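How Much Glass Does One Street Throw Away?

Mahlet Ayele and Mekdes Yilma
Geography project, Tundton

We picked glass because we both love the noise it makes going into the bottle bank, and then we got properly hooked! Our question was simple: what happens to the bottles and jars from one ordinary street in Tundton?

We knocked on doors all along Lencho Road and 16 households agreed to keep a tally sheet for 3 weeks. People were brilliant about it. One family even drew little pictures of each jar next to the numbers. By the end the sheets added up to 255 bottles and jars, far more than either of us had guessed (Mekdes said 100, and I thought she was being silly). 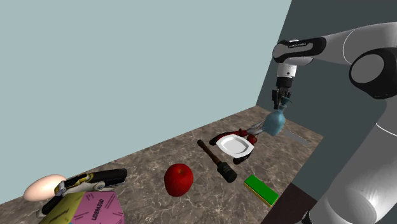 Jars came out ahead of bottles, mostly jam and pasta sauce. We also asked what people did with them afterwards. Nearly everyone said they recycled, but quite a few kept the nicer ones for flowers, buttons or home-made chutney, so we added an extra column for reuse halfway through. That means the first sheets don't have it, and we'd put it in from the start next time.

The best bit was finding out that glass can be melted down and made into new glass again and again. Old glass also melts at a lower heat than the raw sand mix, so the furnace needs less energy.

In November we want to repeat the count on Pukosier Lane, where there is no bottle bank within walking distance, and see if the reuse column looks any different. Mahlet has already started on the new tally sheets.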